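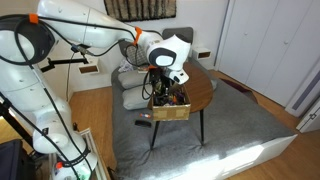

Small-item box on the round side table, bedroom two, Perura flat.

The Perura open day was held on February 17, 2018 in a furnished flat on the Zanport side of the river. Visitors were admitted in groups of five and each room was given over to one stage of a household move. I went mainly for the bedroom, where the subject was mixed small items: the contents of drawers and shelves that belong to no particular set.

The box was open-topped light brown cardboard with tan tape on the front face. It held dark tools, black handles and a few purple and orange pieces. Nabila Naciri, who led the session, sorts by weight first and by shape second. Heavy tools go flat on the base, handles all to one side, and anything that tangles goes into a bag of its own. She allows three layers to a box of this size. Dividers were discussed but she does not use them for tools.

The working surface was a small round wooden side table on thin black legs, stood on the grey mattress. This brings the box up to chest height and saves bending. I would want a board under the legs, as a mattress cover wrinkles and a tall box raises the centre of gravity. The bed was otherwise half stripped, with the light grey pillows and a patterned cushion still at the head end. Bedding was covered in the next session by Costel Halilović, which overran.

Labelling was the weak part of the day. The handout gives two systems, by room and by date of need, and does not say which takes priority. Parking is poor. The next open day is in September.

Comments (3)

Hồ
Did they say what grade of tape? Mine lifts after a week in the garage.

Ila
Not in our group. The handout only says to run two strips along the base seam.

Hồ
Thanks. I do one, so that may be it.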